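Tiresthorpe food pantry asks for condiments and kitchen basics

11/26/21

The Tiresthorpe food pantry is asking residents to add condiments, spices and small kitchen items to their donations this winter, after a survey found that many households had plenty of canned goods but little to cook or season them with.

The pantry on Unnithan Road served 517 households last month. Of those, 121 filled out a short form asking what they needed most. Cooking oil came first, followed by ketchup, salt and coffee.

"We get a lot of green beans," said Keerthana Shenoy, who runs the pantry. "We are grateful for them, but people also want something to put on their eggs."
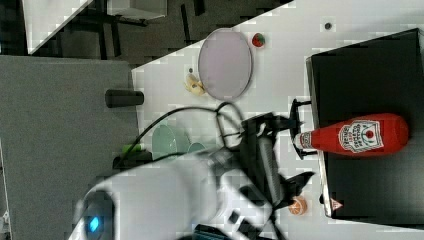
Shenoy said sauces and dressings are often left out of food drives, partly because donation lists tend to stick to cans and dry pasta. The pantry has now rewritten its list. Bottles must be sealed and within their printed date. Plastic is preferred over glass, as glass jars sometimes break in the collection bins.

The Pillen grocery store on Bodirell Street will keep a bin near its exit through the end of the year. Store manager Subbarao D'Souza said customers filled the bin twice in its first week. The store has also pledged some 300 bottles of cooking oil, to be delivered in two loads.

Kitchen items are a newer request. Several families who moved into the Bodirell Street apartments in April told the pantry they had arrived without basic cookware. Can openers, spatulas, mixing bowls and measuring cups are all welcome, new or lightly used. Knives and electric appliances cannot be accepted. 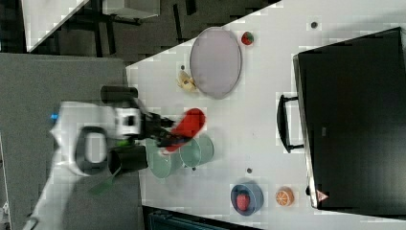

Where to donate

Donations can be left at the Pillen store during opening hours or brought to the side door of the pantry between 9 a.m. and noon on weekdays. Larger donations, meaning more than 12 boxes, should be arranged by phone first so that shelf space can be cleared.

Residents who want to use the pantry need to show proof of a Tiresthorpe address on their first visit. Income records are not required.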